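**Ticket: right wrist tracking jumps during bottle rows**
Station: Tivum, table 2
Opened by: Indrek Liepiņa
Priority: medium, please raise it if Bralero has the same problem
Status: open, workaround in use

**What happens**

When I place bottles in a row, the position of the right hand jumps in the recording. The jump is 3 cm to the side, always toward the mesh panel, and after a short moment it comes back. The left hand is good in all files I checked. With the replay on the arm, the gripper follows the jump and knocks down the bottle which is already standing. On Thursday it did this in 10 of 23 replays, so I stopped the arm and I do not replay new files until we know more.

The safety stop worked as it should. No person was inside the fence.

**What I expected**

A smooth path from the pile to the end of the row, as we had before the wrist mounts were changed.

**What I tried**

- Restarted the tracking service. No change.
- Cleaned the marker faces with a dry cloth. No change.
- Tightened the right strap by one hole. The jumps became smaller for two recordings, then they were the same as before.
- Changed the right cable for the spare one from the Derkemden box. No change, so I put the old cable back.
- Lowered the lamp over the table. Fewer jumps, but the left side was then too dark and the files were rejected by the check.
- Recorded the same task with wooden blocks. Almost no jumps.

The last two results make me think about reflections. The bottles and the table top both shine, and the jump comes most often when the right hand is close to the row. But I am not sure. It can also be the bracket under the right wrist, it feels a little loose when I push it with a finger. I did not open it — the screws are sealed and I do not want to lose the warranty from Kozłowski.

**How to reproduce**

1. Calibrate both wrists in the usual way.
2. Start with the pile at the near left of the table.
3. Stand the bottles one by one in a diagonal row.
4. Watch the right wrist curve in the viewer from the fourth bottle on. 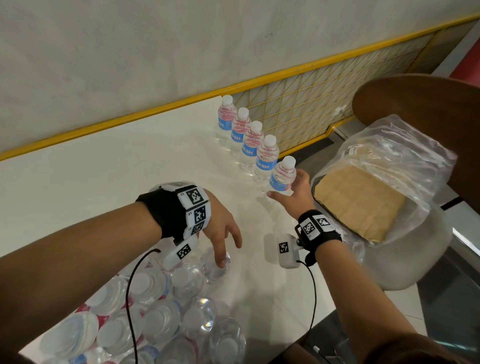
*Right hand at the end of the row, left hand at the pile. Both wrist units with markers on.*

**Questions for support**

- Is there a setting to ignore a marker when its position changes too fast? I found one in the menu but the help text is empty.
- May I cover the table with a matte sheet, or does this break the calibration?
- Can you send one right bracket for comparison? The left one does not fit.

**Workaround for now**

I cut out the bad parts by hand before the files go to training. It takes a long time, and I surely miss some small jumps. Replay on the arm stays locked for all bottle tasks, also for the evening shift. The key is with me. If you need the raw files, write in this ticket and I will put them on the shared disk.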